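April, bench notes, sim box 2

Picking up where I left off before lunch. Insert policy for the organizer task still stalls near the end panel. Yesterday's guess was a bad collision mesh, so that went first.

Mesh check. The organizer came in from the Pilport asset dump as one convex hull, so of course the planner thought the compartments were solid. Ran it through convex decomposition with the cap at 8 pieces. Dividers came out ok, but the slot in the end panel got filled in and the floor lip turned into a wedge. Cap at 16 pieces: slot is open, lip is close enough. Step time goes up a little, I can live with it. Saved as organizer_c16, old one is still in the folder, don't use it.

Then the contact margin. Somebody (me, probably) left it at the default for the big bin scenes. Panels on this thing are thin, so with that margin the finger gets pushed off the wall before it touches. Cut it way down. No jitter so far but I only watched a handful of resets.

Wrist view next. Ritva's point from the last review was that the policy can't tell the compartments apart close up, and I think she's right. Everything is the same cyan, wall against floor against panel, and the only real edges are the highlights. Depth would fix it but we don't have depth on the Plandale cell so there is no sense training on it.

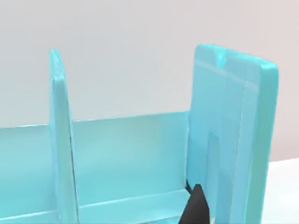 So the options for telling where we are are the notch, the slot, or proprioception. Proprio is already in the obs vector but it was normalized with stats from the old table height. Found that by accident while printing the means. z was sitting way out past where it should be for every single frame. Recomputed from the current demos, all 164 of them, and wrote the stats next to the checkpoint this time instead of in the shared config. Please nobody move them back.

Retrained short, 300 eval resets, same seeds as before. Still running as I write this. Will put the number in the table when it's done, not going to guess.

Things seen in the rollouts while waiting:

- approach is smoother, the little hitch above the back wall is gone
- one run where the finger went down on the wrong side of the divider and just kept pushing. Force limit did not trip. Why? Limit is set in the controller config but I think the sim wrapper builds its own controller and ignores ours. TO DO
- gripper command flips open/close for a few steps at the corner. Chunk boundary I think, it lines up with where one action chunk ends and the next begins. Try temporal averaging again, we turned it off for the drawer task and never turned it back on
- random lighting is doing almost nothing. Range is so narrow the walls look the same every reset. Widen it, and randomize the organizer color while I'm in there

Talked to Ritva by the coffee machine re: color. She wants hue only, keep brightness inside the range the real camera gives. Fair. She also says the Ó Ceallaigh people had the same corner trouble with their tray task and got out of it by adding recovery demos, starting from bad poses against the wall. I'd rather get the controller thing sorted first - if the force limit is being ignored then recovery demos would just teach it to lean on stuff.

Planner side, small one. The pre-grasp pose was being computed in the organizer frame but the frame origin moved when I re-exported the mesh (origin was the corner, now it's the center of the bounding box). Put a fixed offset in the scene file. Ugly. Proper fix is to re-export with the origin at the corner again but Braria's exporter keeps recentring it and I couldn't find the flag.

4:40 pm. Wrapper confirmed, it makes its own controller with no force limit at all. So every rollout on this task has been running without one, incluidng the baseline. Baseline has to be rerun too. Patched the wrapper to take our config and throw an error if the limit is missing. Killed the eval, restarted both from clean, baseline first on the left GPU.

Left to do:
reattach video logging, I turned it off to save disk
temporal averaging on/off, same seeds
hue randomization per Ritva
check if the drawer scene uses the same wrapper (I bet it does)
ask Pilport for the original CAD of the organizer

Leaving both jobs up overnight, don't reboot box 2 pls.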